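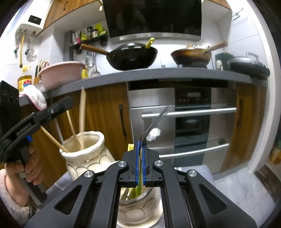
Galanis progress report, November

Good month! The new Plunis build labels grasp and release in the utensil task on its own, and we ran it over 300 episodes in 60 minutes. Tall, thin items like whisks and chopsticks are still the hardest for the tracker - we love them for that.

We use cookies to improve your visit. Accept

Utensil holder, two jars: Adeo's pose estimator now keeps both grippers in one map.
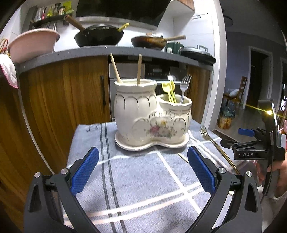

Next steps

- Fix 2 open bugs in the replay tool
- Send Gruteck the planner code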